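Helenel Community Workshop
Household Machines Group
Minutes of meeting, 2020-03-09
Held in the Hartley room. Quorum met.

1. Previous minutes
Accepted with one correction. The Dudulen floor scrubber was on loan, not purchased.

2. Can a machine do kitchen chores yet?
The group took up the question left over from last time. The chore under discussion was putting vegetables away: finding the right item on a table, picking it up and placing it in a bowl, with other things lying nearby that should be left alone. 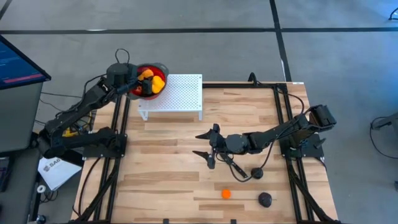
Members who have followed the Jaseo trials reported 60 good placements out of 100 attempts. A run counts as good only if no person touches the table. The usual failures were a grip that closed short of the item and items knocked out of reach. It was noted that a child of seven would do better, and also that the figure last September was 21.

One member asked whether speed should be scored. Left for now.

3. Shop-floor work
Sorting offcuts and emptying bins were both put forward. The view of the meeting was that bins are the easier job, as they stay in one spot and are all the same size.

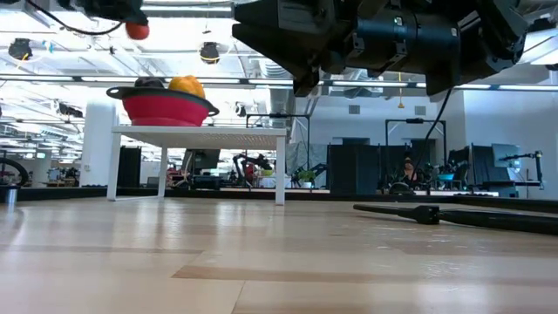
Discussion moved to what makes a container easy or hard for a machine. Flat trays were thought simplest. A colander with two side handles, like the red one on the low white table, gives a gripper something to take hold of, but a yellow pepper that stands higher than the rim could roll out if the thing is tilted. It was agreed to try carrying a full container as a separate task from filling it.

Agreed: keep the bin test to 3 sizes of bin.

4. Costs
Replacement gripper fingers to be quoted before any order is placed. Cable ties and floor tape can come out of petty cash.

5. Other business
The dishwasher-loading proposal was held over. Members are asked to return the grey storage tubs to the back shelf.

Meeting closed.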